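An afternoon at the Stivine open day

Stivine opened its robot lab to visitors in November, and I went up for the afternoon session. The company writes control software for household robots, and it holds one of these days every year. I had missed the last one because of work, so I signed up early and got a place in a group of nine.

The lab is on the second floor of the old Fernandes building, behind the bus depot. Parking is bad. I left the car at the depot and walked across, and the front desk gave me a badge and a paper schedule. Coffee was in the hallway, along with a table of leaflets from Tretard, which rents the floor below and had its own doors open until four.

Our guide was Rodica Ilie, who works on the simulation side. She started with a short talk in the meeting room. Most of what the team does in a normal week happens on a screen, she said. The robots are modeled along with the rooms they work in, and a new version of the software has to get through the modeled rooms before it is loaded onto real arms. The name for this set of rooms is Dradance. It began as a kitchen and grew from there.

She then put the wrist views up on the wall screen. These are rendered from a point on the robot's own wrist, looking out past the fingers, and they are what the software gets to work with when the hand is close to something. Up close, a plain object can lose most of its shape. One view had a tall, light gray tapered form standing between two open fingers, and a man in our group took it for a lampshade. Rodica said she gets a different guess every time.
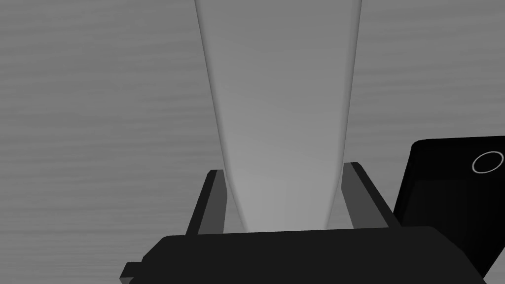
The wrist views are kept small so that many runs can go at once. Each run in the afternoon demonstration was set to 60 seconds. If the hand has not finished by then, the run is stopped and logged, and the room goes back to its starting layout. We sat through several of these. Some of them are dull to watch. The arm drifts, pauses, drifts again, and then the clock runs out. Rodica did not hurry past those, and she pulled up the log for one so we could see where the software had changed its plan.

After a break we moved to the workstations in the main room. There are two long rows of desks and a rack of computers behind glass that makes the back end of the room noisy. We could stand behind the engineers and watch. The task at the desk I picked was reaching practice, which means moving an open hand toward a surface and stopping short of it. Big flat surfaces are harder than I expected. With no pattern on them, the software has little to judge distance by, and it leans on the edges where one face meets another.

I asked if they could add some texture to make it easier. The engineer said they can, and sometimes do, but plenty of real cabinets are plain, so the plain ones stay in the set.

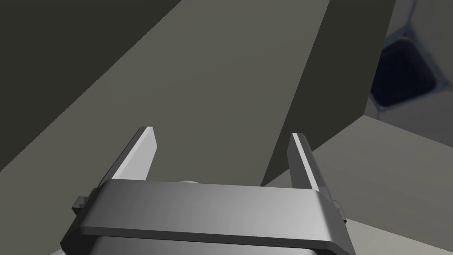

What happens when the software passes every room on the screen? It goes to the real arms at reduced speed, with a person holding the stop button, and it stays at that speed until the team has gone through the logs.

The last part of the visit was the wider view, taken from a point between the robot's two arms. I found this the most interesting stop of the day, mainly for the amount of stuff in it. There was a white counter with small things on it, a dark reddish-brown table farther in, a large white machine with a hose looping under it, and a copy of "The Starry Night" on a dark gray wall. The whole room was tipped over at a steep slant. One arm came in from the left with its gripper pointing up, and the other gripper stood up beside the machine. It took me a moment to work out which way the floor was.

Rodica said views like this are a good check on the software – it should be able to keep track of both hands however the room is tilted.
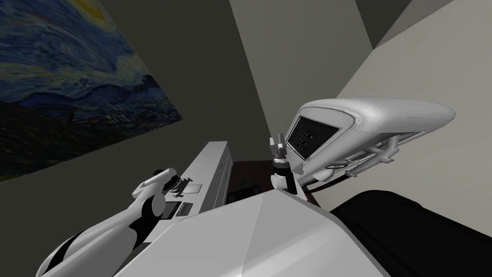

Vega Montes said the two-armed work was what she had come for, and that she would have liked more time on it and less on the opening talk. She also wanted to know how the arms are kept from running into each other. The reply was that each arm's planned path is checked against the other's before either one moves, and that the check is repeated while they are moving.

Questions went on past the end of the schedule. Somebody asked about prices, which Stivine doesn't give out at these events, and somebody else asked about internships, which are posted in the spring.

The session ran from two until a little after four, so I missed Tretard's part. There is an elevator, but it is slow, and the stairs are to the left of the front desk. Visits are free and you book through the Stivine site. Groups are kept small, so put your name down when the list opens. Bring a sweater for the main room.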